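Subject: Re: [zokeo 2224] 表紙が反ります
From: Eleni Dimitrov
To: 製本メーリングリスト Zokeo
Date: 2019年10月7日(月)

Zokeoのみなさま、エレニです。

Juceliaさん(すみません、こちらのメールソフトはeの上の記号をときどき豆腐に変えるので、件名では省きました。本文では頑張ります)、ご投稿を読みました。まず引用します。

> こんにちは、Jucélia Rezendeです。
>
> 角背の上製本を作っています。中身はきれいに綴じられたのですが、表紙の板紙にクロスを貼って一晩置くと、朝には外側へ反っています。瓦みたいです。重しは辞書を2冊。のりはSkudorikの水性を原液のまま、刷毛で塗っています。
>
> 見返しを貼れば戻ると本に書いてあったので貼りましたが、今度は内側に反りました。しかも左の表紙だけです。右はまっすぐです。
>
> これは湿度のせいでしょうか。それとも私のせいでしょうか。
>
> Jucélia

お答えすると、紙の目のせいです。湿度は共犯、Juceliaさんは現場に居合わせた程度だと思います。

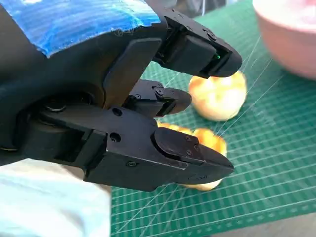 *読了時間 3分*

左だけ反った、というところがほとんど自白になっています。おそらく板紙を一枚の大きな紙から切り出すとき、無駄が出ないように片方だけ向きを変えて取りませんでしたか。私は最初の年にこれをやりました。板紙の端切れを惜しんで、できあがった本をまるごと無駄にしました。

ご存じの方は飛ばしてください。紙には目があって、繊維がおおむね一方向に並んでいます。水を吸うと、紙は目と直角の方向によく伸び、乾くとその方向に縮みます。クロスは裏打ち紙ごとのりの水分で伸びて、伸びたまま板紙に貼られ、乾きながら縮もうとして板紙を引っぱります。だから貼った側がへこむ方向に曲がります。

と書いてから気づきましたが、Juceliaさんの表紙は「外側へ」反ったのですよね。クロスを貼った側がへこんでいるなら理屈どおりです。ふくらんでいるなら、私の説明は最初からやり直しです。「外側へ反る」という言い方は、このメーリングリストで人によって意味が逆で、以前それだけで20通ほど続いたことがあります。次からは「小口がクロス側へ持ち上がる」のように書いていただけると、平和が保たれます。

以下は小口がクロス側へ持ち上がったものとして書きます。

**目の確かめ方**

薄い紙なら、軽く曲げて抵抗の少ないほうを見れば分かります。曲げやすい折り目の方向が目です。板紙は厚くて分かりにくいので、端を細く、縦と横に1枚ずつ切って、片端をつまんで水平に持ちます。よく垂れるほうは目が幅の方向に走っています。両方とも同じくらい垂れたら、切った細片の幅が違うか、安い板紙です。

本に使う紙は、全部、目を背と平行にそろえます。本文紙も見返しも、表紙の板紙もクロスもです。背と平行なら、いくらか動いても横幅の変化で済みます。直角に入ると、天地方向に引っぱられて、背のところが波打ちます。これは重しをいくら増やしても直りません。

Sidumの板紙は、包みに目の方向が矢印で書いてあるので助かるのですが、包みから出すと当然ながら矢印はなくなります。私は買ってきた日に、全部の板紙の隅に鉛筆で線を引いています。この作業を翌日に回した年が一度だけあり、その冬の本はどれも少しずつ思想が違います。

**のりの水分**

Skudorikの原液は、刷毛で塗るには固いと思います。固いのでつい往復して塗り、塗っているあいだに先に塗ったところが伸びます。少し水でゆるめて手早く、という人と、水は敵だから原液で薄く、という人がいて、どちらにも立派な本を作る人がいるので困ります。私はゆるめる派です。混ぜるのは小皿で、使うぶんだけにしてください。瓶に直接水を入れるのはやめたほうがいいです。どうなるかは、うちの流しの下をご覧になれば分かります(臭いで)。

塗ったあと、クロスをすぐ貼らずにひと呼吸待つと、伸びきってから貼れるのでしわになりにくいです。待ちすぎると乾きます。ひと呼吸がどれだけかは、部屋と季節と呼吸によります。

**切る順番**

切り出しの段階で迷う方が多いので、これも書いておきます。

1. 本文を綴じ終えて、背を固めてから寸法を測る。
2. 板紙を左右2枚、目をそろえて切る。切ったら重ねて、ずれがないか指の腹で確かめる。
3. クロスは折り返しの分を足して最後に切る。

本文を綴じる前に表紙を切ってある、という方がときどきいらっしゃいます。計画性は尊敬しますが、綴じた本文は計算した厚みになりません。 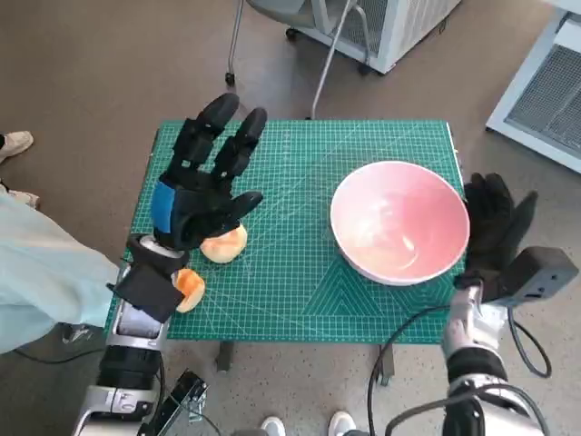

*緑色のカッティングマット。白の細かい方眼と目盛り入り。*

マットの目盛りで板紙の寸法を出すのは、私はすすめません。方眼は直角を見るのに使い、長さは金属の定規で測っています。マットは使ううちに傷で目盛りがかすれてきますし、日の当たる窓辺に置くとたわみます。反りの相談に来た人のマットが反っていた、という例を私は一つ知っています。私のです。

刃は思っているより早く替えてください。板紙を一度で切ろうとせず、力を抜いて何度もなぞります。三度目あたりで切れたかなと思っても、まだ切れていません。

**すでに反ったものについて**

左の表紙は、残念ながら湿らせて重しをしても、しばらくするとまた元の癖に戻ると思います。見返しをもう一枚貼って引っぱり返す手もありますが、直角方向に引いている相手を平行方向に引いても、綱引きの会場が違います。

背の溝からクロスを外して表紙だけ作り直すのが確実です。綴じがきれいにできているなら、中身は無事です。見返しの根元はゆっくり湿らせれば剝がせます。急ぐと本文の最初の折まで一緒についてくるので、テレビでもつけて、ながらでやるくらいがちょうどいいです。

重しの辞書2冊は軽いです。それから、辞書は表紙より小さいことがあり、はみ出した部分が自由を満喫します。表紙より大きい平らな板で上下をはさみ、その上に重いものを載せてください。私は板にPradoの店で買った端材を使っています。2000円しました。端材と呼ぶには誇り高い値段ですが、平らです。

間に吸い取り紙をはさんで、最初の日は何度か取り替えます。夜中に起きる必要はありません。

**お願いがひとつ**

作り直したら、左右の板紙の切れ端を捨てずに、垂らす試験をして結果を教えてください。私の推理が外れていたら訂正を出します。外れていた場合、湿度の方にも謝ります。

なお、12月の交換会に出す本の締め切りについて個別に何通かいただいていますが、私は係ではありません。係だったのは前回で、そのとき遅れて出した方々から今回も同じ問い合わせをいただいているのだと思います。締め切りは前のメールに書いてあるとおりです。

それと、どなたか麻糸の3本撚りを余らせていませんか。蝋引きでないものを探しています。色は生成りで、送料はこちらで持ちます。

Eleni Dimitrov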